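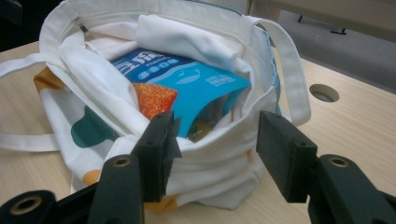

Nondcombe should keep its police front counter

The force wants to close the counter at Nondcombe police station in December and send callers to Menadow instead. It says most people now report crime by phone or online. I think the plan is a mistake and should be dropped.

According to the consultation paper, 2,148 people came to the desk last year. The force calls that low. For a town our size I call it steady use. Some of them had lost a purse, some had to sign for bail, and some will have come in because they could not safely make a call from home.

Menadow is two buses away and the trip takes 42 minutes if they connect. In the evening they often don't.

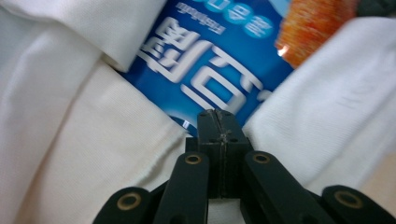
Found property is a small part of police work, but it shows what a counter does. People hand in ordinary things: keys, a glove, a bag with the shopping still in it. A blue packet lying among white cloths isn't worth anyone's bus fare to Menadow, and under the new plan I doubt such things would be handed in at all. The same goes for the bit of information a person passes on while they are there.

If money is short, open the desk on fewer days and publish the hours. Closing it altogether saves the wages of two part-time staff.

Comments must reach the force by 19th March. There are paper forms in the library and at the Pakora café.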